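Box sorting (household)

From the Plallell Home Encyclopedia, Housekeeping section

Box sorting is the household practice of keeping small loose items in open cartons, usually ones left over from shopping or the post, with one kind of item to a box. It's common in rented flats, shared houses and student rooms, where built-in storage is short. Also called boxing up, carton keeping, or (older Australian usage) shoeboxing, though the box needn't have held shoes.

The article covers loose electrical bits and bedroom use. For pantry cartons see Decanting. For moving house see Packing.

Origins of the practice

Hard to date. Biscuit tins and cigar boxes did the same job before cheap printed cardboard. Button tins especially. Coloured gift and mailer cartons came into it later, with online shopping, and are now the usual thing. Most are a bright colour outside and plain inside, which helps when you're looking for something small and dark.

The Prurkik household survey, which asked 1187 renters about storage, found the open carton named more often than the plastic tub. Lids were mostly missing or had been put under the box as a second tray. The survey didn't ask about drawers, and has been critisised for it.

Items commonly boxed

Remote controls. Air conditioner remotes above all, as these outlive the units, get left behind by tenants and look alike. Cream or white plastic, going yellow with age. Grey display at the top, rubber keys below.

Chargers and power adapters. Usually white or black. Kept long after the phone has gone to recycling.

Cables, batteries, spare keys, Allen keys, sewing things, hair ties, bandaids, takeaway cutlery.

Remotes and chargers are generally done together. They come out of the same drawer.

Method

Tip everything out on a table first. A cloth under it saves the tabletop and stops small screws rolling. Put the box on the same table, to one side, open, within reach.
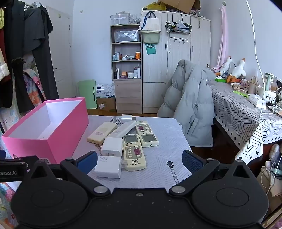
Remote controls and white power adapters in a loose pile on a patterned tablecloth, with an open pink box to the left.

Turn remotes face up. Model number is normally on the back or inside the battery cover, so check it there and then turn them over again. Old batteries out. Leaking cells go to a battery drop-off, most supermarkets and hardware stores have a bin near the door. White crust on the contacts comes off with a bit of vinegar on a cotton bud, then dry it well.

Adapters: read the output line on the label (volts and amps) and write it on masking tape if the print is tiny. Anything with a cracked case or bent pins goes to e-waste, not in the box and not in the kerbside bin. Wind cords loosely. Tight winding breaks the wire where it meets the plug.

Heaviest items go in first, along the long side. Remotes lie flat or stand on edge depending on depth of the box. Adapters in the corners, pins facing down or sideways so they don't scratch the displays. Small card or slip on the floor of the box saying what's in it, or a label outside, some people do both.

Don't overfill. A box you can't see the bottom of gets tipped out again every time, which defeats the purpose.

Choice of box

Long and low is better than square and deep for remotes. Walls should be stiff enough to lift by one side without folding, at least when empty. Once loaded, lift from underneath with two hands.

Corrugated mailer card is stronger than folding boxboard. Boxboard looks nicer, tears at the corners. Tape on the outside corners fixes most of it.

Plain interiors are preferred, white or pale. Patterned linings hide small things.

The Mridha carton, sold flat in packs of 50, was made for this use in long and square sizes. Reviews were mixed. Householders already had boxes. The Skinach tray insert, a folded card divider, did rather better and is still about, as it fits most cartons if you trim it.

Use in bedrooms

Open boxes move around a house more than lidded ones do. A box sorted on the table often ends up beside or under the bed, on a shelf, or on top of another carton. Bedrooms in small flats do a lot of storage work: jackets laid over the bed, toiletries on the cabinet shelf, folding tables against the wall.

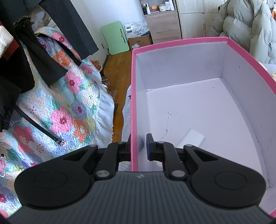 Open cardboard box with a pink rim and a pale interior, a small white card on its floor. To the left, a floral bedspread; behind, a folding table top leaning at the back wall.

Under-bed use wants a box lower than the gap, measured with the bedspread hanging, as a ruffle or valance catches on the rim. Wooden floors are fine. On carpet the base scuffs. In humid places (Darwin, north Queensland) cardboard softens in the wet season and silverfish get in, so a plastic tub is the better choice there.

Bottles and jars shouldn't share a box with electrical items. One loose cap and the lot is sticky.

Winter coats and puffers are sometimes boxed over summer. Needs a much bigger carton and a dry one. See Seasonal clothing.

Labelling

Three systems in general use. Words on the outside (REMOTES, CHARGERS). Colour only, one colour of box to one kind of item, works until you get a second pink one. Numbered boxes with a list kept elsewhere, mostly offices and the very keen. One archived Plallell reader's list ran to 3330 items, most of them buttons.

Pencil labels can be rubbed out and the box reused. Marker can't, so put it on tape.

Criticism

Said to encourage hoarding. Remotes for appliances no longer in the house are the usual complaint, and there's something in it. The common rule is a year: if nothing in the home answers to it by then, it goes. Landlords' remotes are the exception and should be kept with the lease papers or left with the unit when moving out, or the bond may be docked.

Fire safety advice is to keep adapters unplugged and cool before they go into cardboard, and never charge anything in the box. Loose lithium cells need there terminals taped. Button batteries must be kept away from small children, an open box on a low bed is no good for that.

See also

Junk drawer
Cable ties
E-waste drop-off
Under-bed storage
Battery disposal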